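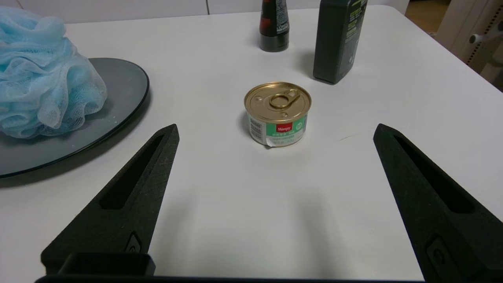
3. Packaging, opening effort and the older household

3.1 Background

Food cans with a ring-pull end are now the usual form in which fish, meat and pet food reach the small household. Their spread has been welcomed on grounds of convenience, as no separate opener is needed. Earlier studies of packaging and hand strength have, however, tended to treat the ring-pull as a solved problem and have given more attention to jars, bottle caps and sealed trays. The present section reports the part of the Trultolthorpe study that dealt with short cans, and in particular with the first stage of opening, when the tab must be raised from the lid.

Figure 3. Short can with ring-pull lid. The tab lies flat near the centre of the lid, among concentric pressed rings.

In a can of the form shown in Figure 3 the tab gives the user very little to hold. A person with full movement in the fingers will slide a nail beneath the ring and lift. A person with arthritis, or with reduced feeling at the fingertips, often cannot do so, and the whole task fails before any real force has been applied. Interviews carried out by Cisternas in the town suggested that this first stage was a greater source of annoyance than the pull itself, although the pull is the stage for which most makers hold test results.

3.2 Participants and setting

Forty residents took part, all of whom lived alone or with one other person and did their own shopping. They were recruited through the Saturday lunch club and the public library. Those who had undergone hand surgery in the previous year were not included. Each participant was visited at home in August by one of two interviewers and was asked to describe how cans were opened in the household, who opened them, and what was done when a can could not be opened. Participants then opened cans from their own cupboards at their own kitchen worktop. It was felt that a laboratory bench of fixed height would have removed much of what the study set out to observe.

The visits followed a common schedule prepared by Hajnalka Erdős. Participants were free to use any tool they normally used and were not advised on technique. Where a participant wished to stop, the visit moved on to the closing questions.

3.3 Findings

Most participants had developed a fixed method and were able to explain it clearly. The handle of a teaspoon was the tool most often named, followed by the tip of a table knife. Several participants knew the knife to be unsafe and said so before using it. Seven owned a purpose-made lifter, in most cases the Tredent model sold by the chemist in the market square, but only two kept it in the kitchen drawer. The others had put it away and had gone back to the spoon.

Purchasing habits were affected as well. Participants spoke of choosing pouches over cans where the price allowed, and of leaving certain cans until a relative or neighbour called. Pet owners formed a distinct group in this respect. A meal for oneself could be put off or changed, whereas the cat had to be fed at a set hour, and the owners in the sample were accordingly more practised and less willing to wait for help. One described opening the evening can at midday, when her hands were at their best, and keeping it covered in the refrigerator.

Print size was raised by participants without prompting. Opening instructions, where given at all, were commonly held to be too small to read without glasses, and glasses were not always worn in the kitchen. The storage advice on the side of the can was reported to be read less often still.

3.4 Discussion

The results give support to the proposal made in the Plestomix report that tab clearance should be recorded alongside opening force. A small hollow pressed into the lid beneath the ring would allow a fingertip to pass under it, and lids of this type were familiar to some participants, who bought the Virág range partly for that reason. Whether such a lid can be supplied at the same cost for short cans is a matter for the trade and lies outside the scope of this paper.

The sample was drawn from one town and from people already in touch with local services. Those who seldom leave the house are likely to face greater difficulty, and their circumstances are considered in Section 4.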